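Ridgeway floor marking kit, three months in
Posted 3/29/22

I bought the Ridgeway kit in January, after our safety review said we needed a marked boundary anywhere a robot arm can reach. You get yellow tape, a little roller, a pack of stick-on labels and a 60-page booklet on laying out a work area. I figured I'd toss the booklet. Nope – it's the best thing in the box!

It has you start with the arm at full stretch, in every direction, and mark from there (I'd been measuring from the base, oops). Then you add room for whatever the hand might be holding. It also wants cables routed before any tape goes down, and it's pretty stern about loose ones near a walkway.

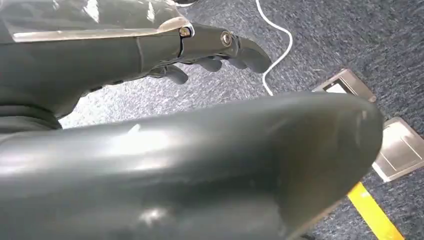
Carpet is where I had my doubts. The tape I used before, from Drandel, curled at the corners within days. This one has held up a lot better on our low pile, though you really do have to lean on the roller. Go slow around floor boxes, and don't tape over a lid you'll need to open.

Gripes? The labels are tiny, and the checklist in the back only has room for three robots. I ended up copying it by hand, which got old fast. I'd also love a second color for the "ask first" zone, but that's sold separately – boo.

Four stars from me, and I've already ordered another roll.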